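写一串小帖子,讲我学中文时遇到的一个字:缝。中文不是我的母语,有写错的地方请指出来,我会改。

先说我怎么开始注意它的。我刚到 Jallmont 那年的冬天,大衣掉了一颗扣子。我去街角的店里,对老板娘说:“请您帮我修理扣子。”她看看扣子,又看看我,说:“扣子没坏呀,你是要缝上去吧?”

“修理”我在课本第二课就学过了,机器、自行车、手表都可以修理。衣服要用“缝”或者“补”。我回家把这两个字写在卡片上,那时候我的卡片还很少。

现在卡片有 2,154 张了。我每学一个字,就把见过的用法抄在背面,抄不下就再贴一张纸。“缝”这张贴了最多的纸,已经很厚,放不进盒子里。

第一件让我头疼的事:它有两个读音。读 féng 的时候是动词,缝衣服、缝扣子、缝被子。读 fèng 的时候是名词,门缝、墙缝、牙缝。用针把两边合在一起叫缝(féng),两边没有合在一起的地方叫缝(fèng)。同一个字,意思差不多是相反的。

我问过老师,这样不会乱吗?老师想了想,说她从小到大没有想过这个问题。

后来又发现第三种。“裁缝”的“缝”在口语里读轻声,cáifeng。我在一个饭局上很认真地读了第四声,旁边的人没有纠正我,但是他回答的时候,自己把这个词又说了一遍,说得很清楚。我很感谢这种纠正方法。

再说“针”。我以为针就是 needle,一个字对一个词,很安全。结果时针、分针、秒针都是针,指南针也是针,松树的叶子也可以是针,别在衣服上的别针也是针。这些还好,都是细细长长的。

难的是“方针”和“针对”。报纸上每天都有方针,我找了很久那根针在哪里。一位同事说,可以想成指方向的那根针。我不知道这个解释在词源上对不对,但是用来记单词很好。

然后是量词的用法。“他额头上缝了五针。”我第一次读到这句话的时候,以为用了五根针,觉得这个医生很浪费。其实一针就是一次,针从这里进去,从那里出来,算一针。

“打了一针”又是另外一种。这个“一针”是一次注射。所以在医院里,如果有人说“两针”,要先听前面的动词,是打还是缝。

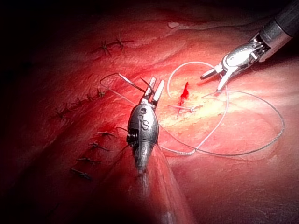

针脚:缝过以后留下来的一小段一小段的线。

“针脚”这个词我特别喜欢。针走过去,留下脚印。中文里针是会走的,“走线”也是走。我妈妈的语言里,针是“吃”布的,一口一口地吃。

针脚可以密,可以疏,可以细,可以粗,可以匀。说一个人手艺好,可以说“针脚细密”。我有一次夸朋友织的毛衣“针脚很小”,她听懂了,但是笑了半天。应该说“细”。“小”和“细”的区别,我到现在也没有完全掌握。

唐诗里有“临行密密缝”,大家都会背。我背这首诗的时候,先学会了“密密”,后来才学会“密密麻麻”。前一个让人感动,后一个常常让人不舒服。只多了两个字。

有人在上一条下面问:“缝”和“补”可以换吗?我的理解是,补一定先有破的地方,缝不一定。新衣服也是缝出来的。“缝缝补补”放在一起,就是过日子的意思了,不太有钱的日子。

“补”自己也可以写很长一串。补课、补票、补考、补牙、补身体。都是先缺了什么。我上车晚了,在车上“补票”,心里觉得像给自己的旅行打了一块补丁。

说回到医院。我做翻译,有一部分工作是医学方面的文字,主要是给病人看的说明。以前的客户里有一家叫 Prorness,他们给我的第一份稿子只有一页纸,我改了 20 遍。

那一页纸里最难的词是 wound。字典给我“伤口”“创口”“创伤”“创面”“刀口”“切口”。六个词,英文原文只用一个。

我后来自己总结了一下(只是译者的总结,不是医生的):给病人看,多用“伤口”;手术切开的,医生写“切口”,病人自己说“刀口”;“创面”是一片,烧伤、擦伤的时候用得多;“创伤”还可以是心里的。

口语里还有一个更简单的:口子。“手上划了个口子。”这个“口子”大小都能用,菜刀切的,纸划的,树枝挂的,都是口子。可是“两口子”是夫妻。我第一次听到“他们两口子”的时候,真的担心了一下。
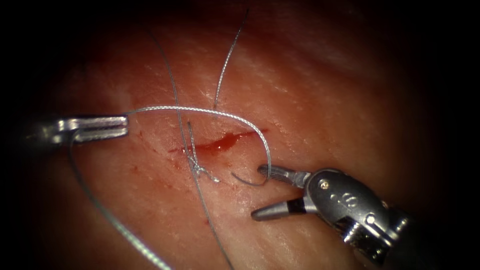 Damilola Tamuno
自由译者,中文学习者

“口”字本来是嘴。伤口也是口,门口也是口,瓶口、路口、窗口、出口都是口。我的语言里,河也有嘴,瓶子也有嘴,但是伤没有嘴。学了“伤口”以后,我看见一条窄窄的、有血的口子,就会想到它在张着嘴。这对我胆小的性格不太好。

所以伤口好了叫“愈合”,合起来了,嘴闭上了。也可以说“收口”。毛衣织到最后一圈也叫“收口”。我在两个完全不同的地方学到同一个词,高兴了一个晚上。

还有“一针见血”。我最初以为这是一个坏的成语,说护士扎针扎得不好。其实是夸人说话说到要害,话很短,很准。我老师批改作文的时候写过“此句一针见血”,我以为她在批评我,把那个句子删掉了。她第二次看的时候问我,那句话到哪里去了。

有针的成语,我抄了 27 个,这里只说几个我真的用过的。抄了不用的,很快就忘。

“见缝插针”。看见一条缝(fèng)就把针插进去,意思是利用一切空的时间和空间。我等公共汽车的时候背卡片,就是见缝插针。注意这里虽然有针,缝却要读第四声。我读错过很多次,因为看到针就想到缝衣服。

“穿针引线”。在两边的人中间帮忙联系。我的第一份翻译工作就是朋友穿针引线找到的。这个成语可以放心用在邮件里,很有礼貌。

“大海捞针”。和英语的干草堆里找针是一个意思,不过中国的针在海里,更难找。孟加拉语怎么说,我问过 Mizanur Debnath,他写了三种说法给我,然后说哪一种他都没有听人真的说过。

“如坐针毡”。我考口语的时候就是这样。毡读 zhān,考官问我毡是什么,我说是一种厚的布。他说差不多。

“绵里藏针”。这个要小心。字典里有两种解释,一种是外面柔和里面厉害,不太好听;一种是说书法和说话的功夫,柔中有刚,是夸奖。我用来夸一位前辈的信写得好,他没有回信。我不知道他理解的是哪一种。

“针尖对麦芒”。两个都很尖,谁也不让谁。我喜欢它,因为能看见。一边是铁做的,一边是地里长的。

“天衣无缝”。神仙的衣服没有缝。这里的缝是第四声,意思是接缝。神仙不用针线。可是现在常常用来形容计划或者谎话,神仙知道了可能会不太高兴。

现在说“线”。针的后面一定跟着线,字典里也应该放在一起。

线的意思比针还多。光线、路线、视线、航线、海岸线、起跑线。电话打不通叫“占线”。警察有“线索”,也有“线人”。我学“线人”的时候想到的是用线做的小人。

数线的时候,可以说一根线、一条线、一缕线、一股线、一轴线。“根”和“条”我问了好几个人,回答都不一样。大概的意见是,手里拿的、能剪断的用“根”,纸上画的用“条”。但是也有人说“一条线”指绳子那样的线也没有问题。

“股”最有意思。两根细线合在一起走,可以叫“双股线”。老板娘给我缝扣子的时候用的就是双线,她说单线不结实,冬天的大衣重,要用双线。从那以后我自己缝扣子也用双线。

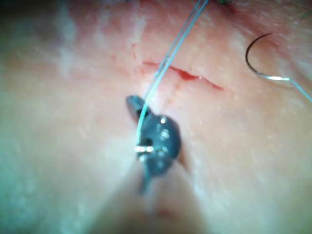 Damilola Tamuno
自由译者,中文学习者

把线穿进针眼,一般说“穿针”,老人有时候说“纫针”。纫读 rèn。“缝纫机”就是这个“纫”。我用了两年缝纫机才知道中间这个字可以单独拿出来用。老人眼睛不好,会叫孩子来帮忙:“给我纫个针。”

针眼也有两个意思。一个是针上面的小洞,另一个是眼皮上长的小包,医生叫“麦粒肿”。我朋友说她“长针眼了”,我想了很久,她的身体怎么会长出针的一部分。

针打过以后皮肤上的小点,也有人叫针眼。那就是三个意思了。卡片的背面又贴了一张纸。

手术以后的线,有的要拿掉,叫“拆线”。拆这个字我以前只在旧房子的墙上见过,很大,外面画一个圈。所以第一次看到“七天后拆线”,我觉得这个医院说话很重。这句话只是我读到的一个例句,您自己的时间请听医生的。

毛衣也可以拆,拆了重新织。包裹也可以拆。信也可以拆。后来我觉得拆是一个很温柔的字,看您拆什么。

线的最后要打结。“结”又是两个读音。打结、结婚、结束是 jié。结果子、结实是 jiē。“结果”两种都有:树上真的有果子,读第一声;事情最后怎么样,读第二声。

一拉就开的叫“活结”,拉不开的叫“死结”。我的鞋带常常是死结。人的心里也可以有结,叫“心结”。解开心结和解开鞋带用同一个动词,我觉得这很公平。

我用的电子词典叫 Zastora,它给“疙瘩”的例句是“线上有个疙瘩”。非常有用。我照着说了,老板娘马上听懂,说:“拿过来我看看。”学了那么多成语,没有一句得到过这么快的回答。

她姓什么我一直没有问。店的名字叫 Obi,门口的字母掉过一个,那段时间大家叫它“Bi”。我的很多针线词汇是从那里来的:锁边、包边、扦边、暗针、明线、翻折、缩水。

“扦边”的扦读 qiān。裤子长了,把边折上去缝好,外面看不出线。很多中国朋友会说,但是写的时候要想一想。有人写成“缲边”,缲读 qiāo。我查了两本字典,意见不完全一样。如果有懂的朋友,请告诉我。

“明线”是看得见的线,“暗线”是看不见的线。小说里也有明线和暗线,讲故事的那种。我先在裁缝店学会,后来在文学课上听到,全班只有我一个人想到牛仔裤。

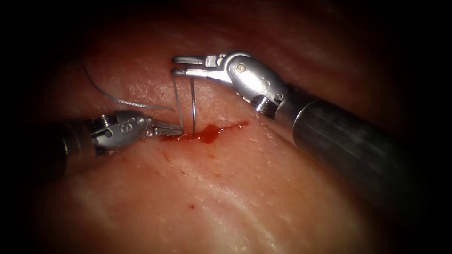

本页最后修改:10/13/00

补几条大家问的。

有人问,弯的针中文叫什么。就叫“弯针”,直的叫“直针”,很老实的名字。修沙发、缝厚的皮子也会用到弯针,缝伤口也用。医学稿子里常写“缝合针”“缝合线”,写给病人看的时候,我一般只写“针”和“线”。

“缝合”和“缝”有什么不同?缝合比较正式,多半用在伤口上,也可以用在比喻里,比如缝合两边的分歧。扣子不能缝合。我以前写过“缝合扣子”,编辑在旁边画了一个问号,没有写别的话。

有人说“密密缝”的“缝”我标错了读音。我查过了,是动词,féng,第二声。我的帖子里没有标这个字,可能是看错了别人的。

有人问“针线活”的“活”是什么。活就是工作。针线活、木工活、农活。“做针线”也可以,把“活”省掉。北方的朋友会加一个儿字,我的儿化音不好,所以不加。

还有一位朋友说,卡片太多没有用,应该多说话。我同意一半。没有卡片,我说过的错误会忘记,下一次再错一遍。

“线”的那部分,我漏掉了“内线”“外线”和“前线”。还有“放长线,钓大鱼”。这一句我很早就会了,因为做翻译的人等稿费的时候常常互相这样安慰。

“门缝里看人”,后半句是“把人看扁了”。我放在这里,因为前面讲 fèng 的时候忘了放。扁读 biǎn,第三声。

下一串想写“补”。已经抄好的用法里,有一个“补白”我还不太敢用:报纸上剩下一小块空的地方,放一段短文章进去。如果您在报社工作过,请告诉我现在还这样说吗。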